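Home Tickets Knowledge base Log out

Ticket 963: gripper stops above the tray and does not close
Opened by: Vy Mạc
Assigned to: Joni Laaksonen

Since the software update in December, the arm sometimes stops before it reaches the black tray. The fingers stay open and the panel shows "target lost". After 13 seconds the program gives up and the arm goes home. I did not change the table or the tray position. Restarting the controller helps only for a short time.

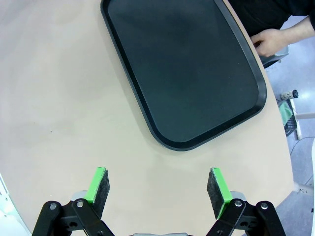 I ran the pick program 200 times with the old settings file and the fault came back in 13 of the runs. It happens more often when the tray is turned at an angle to the arm. I also cleaned the wrist camera lens, with no difference.

Reply from Joni Laaksonen, 10:40
Thank you for the good notes. Please check the exposure value in the camera settings. The update may have put it back to 1,000. A black tray is difficult for the detector if the rim reflects light.

Reply from Vy Mạc, 14:15
The value was 1,000, you are right. I have set it to 200 and the fault came one time more, with the tray at an angle. The log file is attached. Please keep the ticket open.

Status: waiting for support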